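# Robotics Club FAQ – Niswood Community College

Hi! I'm Xiaoqing Mao, and I run the arm team this year. I get the same emails over and over (which I love, please keep sending them), so I typed up my answers in one place.

**Do I need to know how to code?**

Nope. When I joined I had written maybe one loop in my life, and I'd copied it. We'll get you through the basics in the first few weeks, and there's plenty to do that isn't code – wiring, 3D printing, taping cables down, arguing about where the cables should go.

**When and where do you meet?**

Room 256, at 5:30 in the evening, twice a week. The days move every semester, so check the sheet on the door. If the door's locked, knock loudly, we usually have something running.

**What does it cost?**

Dues are $20 a semester and that includes a T-shirt. Parts come out of the club budget, which is $2000 for the year. Most of that goes to motors, and then more motors after we cook the first ones.

**What are you building right now?**

Two things! Yuzhen Yu's group has the line-following rover, which is called Tan for reasons that were funny at midnight. My group works on the arm, and we're getting it ready for the Pultside Open in April, where it has to pick up thin, floppy stuff and put it in a bin. Bags, wrap, paper napkins. Rigid blocks are a different division and I'm a little jealous of them.

**Can I drive the arm on my first day?**

Yes, once you've read the safety sheet and somebody on the team has shown you the stop button. Hair tied back, sleeves up, no lanyards. Please don't lean over the table while it's powered, even if it's just sitting there.

**How do you teach it anything?**

Mostly by doing the task ourselves, by remote, a whole lot of times. We had 361 good runs saved at last check and I want 2000 before the competition, so if you like repetitive work and snacks, you're my favorite kind of person. A run only counts if you start from the home position and label it the same day. Labels go in the shared Resolon folder, and spelling matters (I will find you).

**Why is the clear plastic so hard?**

My whole job this semester is grasping, and clear film is the one that keeps me up at night. The arm has to work out where the sheet ends from a wrist view, and a lot of the time it's looking straight through the sheet at whatever is underneath. What I tell new drivers is to hunt for the edge first. With the film lying on the bright white surface like this, the wrinkled edge throws off little sparkles, while the flatter part just turns the white a bit bluish, so I'd line the fingers up with the sparkles and leave the flat part alone. Go slow, come in open, and close when you think you're a hair too low.
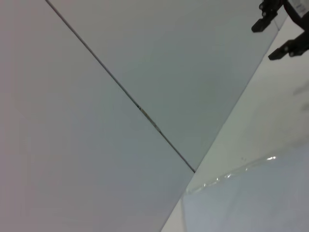 **Do I have to go to the competition?**

Not at all, but it's fun! We take the van, everybody gets fed, and you can help in the pit even if you've never touched the arm. Tell me by the end of the month before so I can put you on the list.

**Can I borrow tools?**

Hand tools, sure, write your name on the clipboard. The good soldering iron stays in the room. Ask Yuzhen about the printer, she has a queue and a system and I stay out of it.

**I missed the first few meetings. Is it too late?**

Come anyway. We've had people show up halfway through spring and end up driving at the Open. Just walk in and ask for me, or for whoever is holding the controller.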